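How do you teach a robot to color in?

Kids' page, Jurura Robot Club

Robots can't just copy you. First they need to know what hands do. So people try different kit and see which one tells the robot more.

Kit one: gloves plus controllers. The gloves feel how fingers bend. The controllers have rings so the computer knows where each hand is. One for the left, one for the right. Cables too!

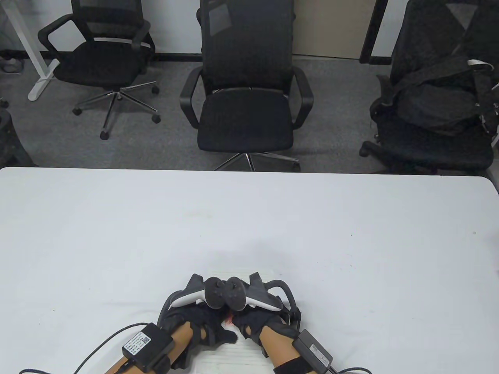 Takes a while to put on. Noel Javier says his best go was 2 minutes. Princess Malabanan is faster and wont tell him how.

Kit two: a camera on a gripper you hold. Gets really close to the work. Good for small stuff, like a red pencil on lined paper. How hard do you press? Which way do the lines go? The computer wants to know all of it.
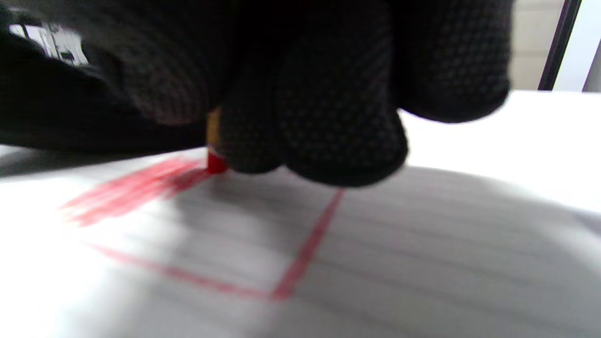
Pencils are tricky for grippers. Thin, round, they roll. Squeeze too hard and snap. Too soft and it slips.

Also, move too fast and you get blur. Everything goes smeary grey, and the computer can't tell a finger from a shadow. 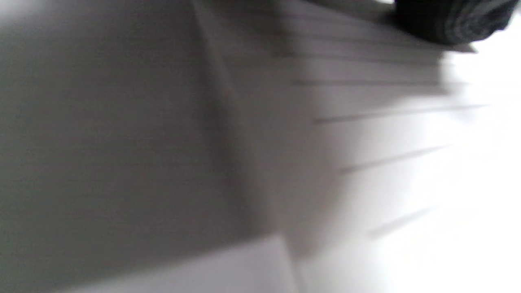
So go slow! Slow is boring but it works. Benjie Aquino did 100 tries in June and threw out the smeary ones.

Which kit is better? Depends on teh job. Gloves for fingers, close-up camera for tiny things. Lots of teams use both.

Try it: draw a box and color it in, but wear thick gloves. Hard, right?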